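Storkier Community Help
Category: Organized Play, Tournament Rules

Penalty for a mis-registered deck found between rounds

Submitted Jan 17, 2022

I serve as scorekeeper for a monthly trading card tournament in Flirkwood. After round 3 of our January event, a player reported that the deck list submitted through Nendeck omitted one card that had been in the deck since the first match. The remainder of the list was correct. Is a game loss required when the player reports the error, and should earlier results be revised? Our local policy is silent on the matter.

Reply from Noel Espiritu
Completed match results should stand. Once a result slip has been signed and the next round paired, revising it affects the opponents' tiebreakers as well. Please correct the list to match the cards the player presented, provided the deck is otherwise legal, and record the correction in the event notes. As to the penalty, most organizers using the Aquino rules template issue a warning for a self-reported error and a game loss when the error is found during a deck check. The head judge may depart from this where an advantage was gained.

Reply from a member
We always give the game loss. Players have plenty of time to check their lists.
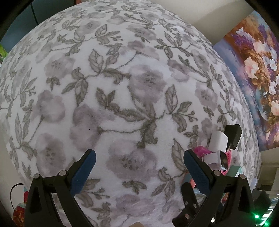 Reply from a member
The first reply is consistent with our practice. I would add that the penalty should be entered before round 4 is paired, and that the player should initial the corrected list. If the event has a top 8, the corrected list is the one to be used for the playoff deck checks. Organizers are also advised to publish their policy with the event announcement.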